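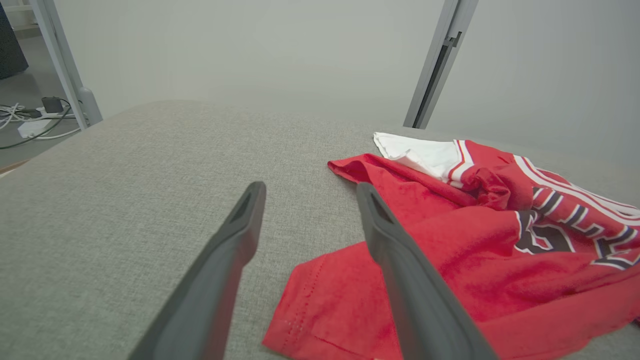

A red basketball-style jersey on a light grey woven fabric.

The case for the four-year shirt

Huiling Zheng
September 14, 2019

Amateur basketball leagues in this country replace their shirts too often, and the rules they write for themselves are the main cause. I want to argue for a fixed minimum service life of four seasons, written into league rules, together with a short technical specification that any supplier could meet. The argument is mostly about dye, print and thread. Money comes into it, but less than people expect.

Start with how a shirt fails. The body fabric of a typical club shirt is knitted polyester, and polyester wears very well. I have handled shirts with well over a decade of use in which the knit was sound from shoulder to hem. What goes first is nearly always something added to the fabric. Heat-pressed numbers crack along the fold lines, then lift at the corners. Side panels in a second colour pick up dye from the first. The stitching at the armhole gives way where players hook a thumb into it. The neck tape stretches. All of these are failures of construction or decoration, and each has a known and fairly cheap remedy.

The league I know best is the one at Prirnard, where I looked after equipment for several seasons. In my last February there I went through the withdrawn kit before it was sent for rag and sorted it by cause. There were 349 shirts. Of these, 220 had been withdrawn with a damaged number and no other fault I could find. A further 15 had holes or tears in the body. The remainder were a mixture of colour transfer, missing sizes and shirts with nothing wrong with them at all, discarded when the club changed its design. I make no claim that these proportions hold elsewhere. They do suggest where the effort should go.

A printed number can be made to last. Sublimation puts the dye into the fibre, so there is no film to crack, but it works only on white or very pale polyester, which means the whole shirt has to be printed and the background colour with it. A sewn twill number costs more to apply and adds weight, and it will usually outlive the shirt. Heat-pressed vinyl is the cheapest of the three and by some distance the shortest-lived, particularly when the shirt goes through a tumble dryer. Most clubs buy vinyl. They buy it for the sensible reason that their rules allow a change of design every season, and no club pays for a number that will outlast the shirt it is fixed to.

Saturnino Villanueva, who has sold kit to clubs for most of his working life and disagrees with me about nearly everything, puts the opposing case well. Players like new shirts. A new design each autumn brings in a sponsor, and a sponsor pays for more than the shirts. If the sponsor's name is fixed for four years, he argues, the sponsor will want four years' worth of say in the club. A shirt that is plainly old also puts off younger players, who can see what the other team is wearing.

I accept the point about sponsors and think it can be dealt with in the specification. The sponsor's mark should be the one removable element. A sewn panel, cut to a standard size and attached with a lockstitch at a set distance below the collar, can be unpicked and replaced in a few minutes by anyone who can use a seam ripper. The holes left in a knit will mostly close after a wash. The club sells the panel each year, and the shirt stays. Cenusen already offers something close to this on its training bibs, and I see no technical obstacle to using it on a match shirt.

The point about younger players I accept less readily. Shirts look old when they have faded unevenly, when one has been replaced from a later dye lot, or when the numbers are peeling. Four-year-old shirts that match each other and carry whole numbers look like a team's shirts. The trouble with dye lots is real, and it is worst in red. A replacement ordered two seasons after the original batch will often be visibly different under sports hall lighting even if the supplier quotes the same shade reference. The answer is to order spares at the outset, in the sizes most often lost, and to wash them along with the rest. An unused spare kept in a bag for three years will not match either.

Washing deserves a rule of its own, and hardly any league has one. Where players take shirts home, each shirt gets a different detergent, a different temperature and a different neglect. Left balled up and damp in a sports bag, a two-colour shirt can transfer dye before it has been near a machine. Where one person washes the full set at thirty degrees, inside out, without softener, and dries it on a line, the set ages together. Softener is worth singling out: it coats the fibre, reduces wicking and leaves the fabric holding odour, which leads people to wash hotter, and the hotter wash attacks the adhesive behind the number. I have watched a good set of shirts ruined in one season by that sequence.

Shinji Fukuda has objected that a league has no business telling a club how to do its laundry. Leagues already tell clubs the height of the digits on the back and the width of the trim. A page on washing temperature seems to me a smaller intrusion than either, and of more use.

The rule itself can be short. A registered design stays registered for four seasons. Numbers are sublimated or sewn. Armhole and neck seams are overlocked and then coverstitched. Spares are bought with the set. A club that folds or merges may apply to change early. Anyone drafting this will be tempted to add a clause on recycled content, and I would leave it out for now. Recycled polyester yarn varies a good deal between mills, and the gain from it is small beside the gain from keeping a shirt in use for three more years.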